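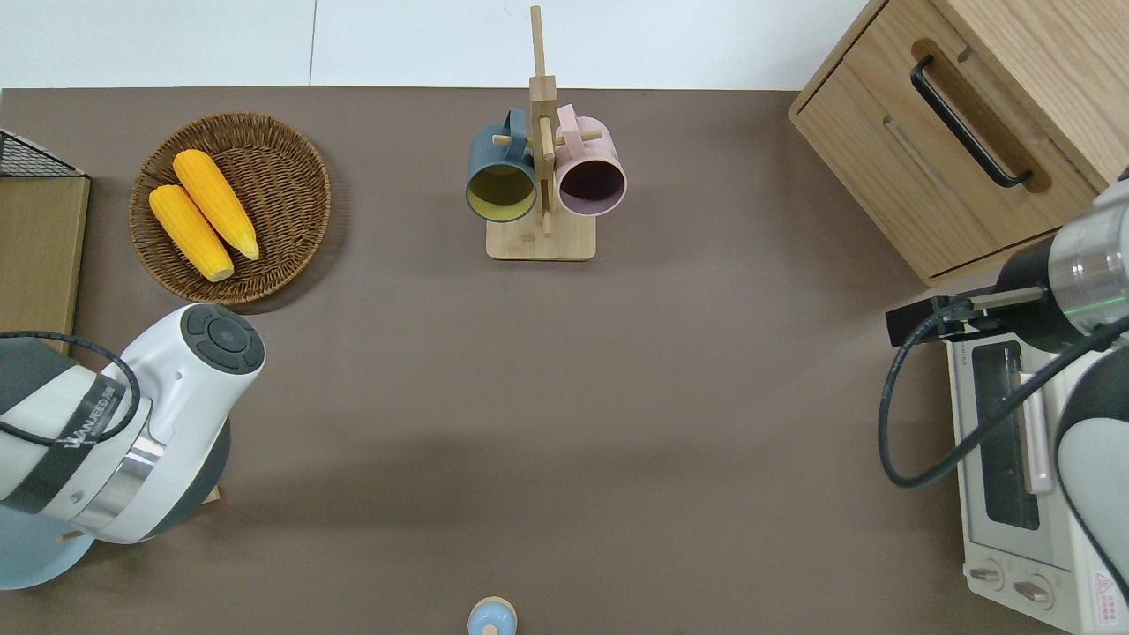
Countertop Storage: Mugs, Plates and a Small Oven on One Work Surface

Gasdale kitchen notes, compiled by Getsemaní Trujillo

These notes cover a single run of counter against a wall, used for a toaster oven, a mug tree, a wooden plate rack and a basket for produce. They assume no wall shelving.

Oven position

Set the toaster oven first and fit everything else to it. Follow the clearances in the oven's own manual; they differ between models, and the figure for the top is often larger than the figure for the sides. Open the door fully and mark the swing on the counter with masking tape. Nothing is stored inside the tape. Run the cord behind the oven without letting it touch the housing, and plug it directly into a wall outlet. Extension cords and light-duty power strips are not suitable for heating appliances.

Wood and wicker go at the far end from the oven. Repeated dry heat opens glue joints in racks and makes woven fibers brittle.

Mug tree

Hang mugs by the handle on opposite sides of the post so that the load balances. A tree with a narrow base will tip if all the weight is on one side. Heavy stoneware goes on the lower pegs. Dry mugs with a towel before hanging them; water left on the rim runs down the post and stains the base. If a peg turns in its hole, pull it, scrape off the old glue, apply a thin coat of wood glue and leave it overnight.

Produce basket

A shallow open basket is acceptable for onions, garlic and squash. Sweet corn loses sugar quickly at room temperature. Keep it in the basket only on the day it will be cooked, and otherwise refrigerate it in the husk. Shake out crumbs and silk, then brush the weave with a dry nailbrush. Do not soak wicker.

Plate rack
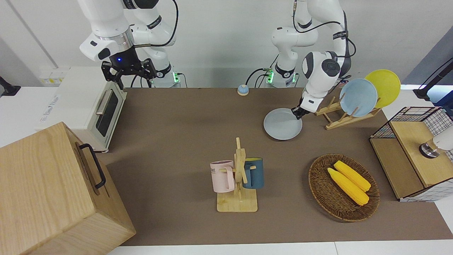
Can plates go into a wooden rack straight from the rinse?
Let them drain on a towel or in a wire rack first, then move them to the wooden one. Bare wood tolerates occasional drips, but standing water in the slots raises the grain and eventually causes black spotting.

Load the rack from the back toward the front, one plate per slot. Grip the plate at the rim, lower it until the edge meets the bottom bars, then let it lean. Releasing it early chips the foot of the glaze. Mixed sizes are better sorted with the largest at the back. Plates of one size can go in any order, and different colors make it easy to pull a particular one.

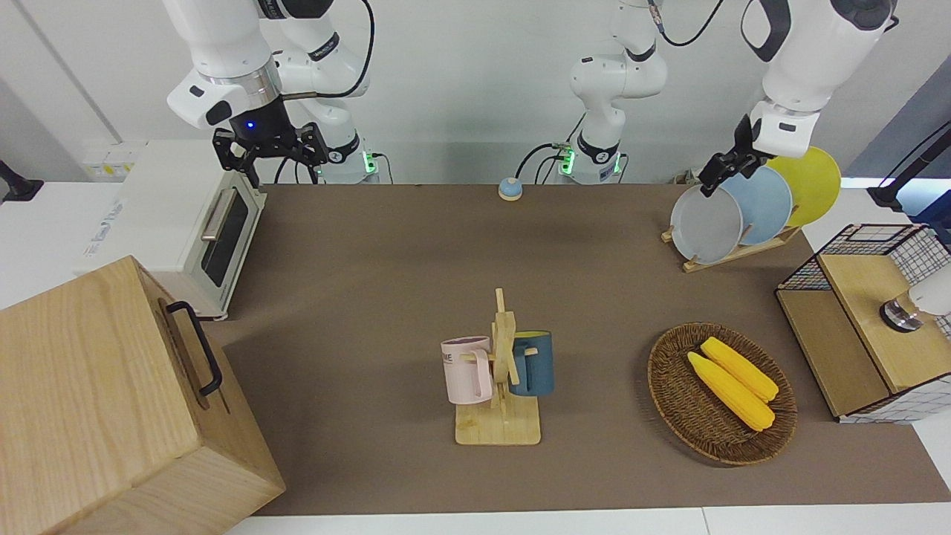
Gray, blue and yellow plates upright in the wooden rack.

Treat an unfinished rack with food-grade mineral oil in February and again at the end of summer. Sand raised grain with 216 or the nearest grit your store carries, wipe off the dust, oil, wait 20 minutes and buff dry. Check the slots for splinters with an old nylon stocking; it will snag on anything a fingertip misses.

Counter mat

Lift the mat weekly and wipe both faces with dish soap and warm water. Dry the counter underneath before the mat goes back.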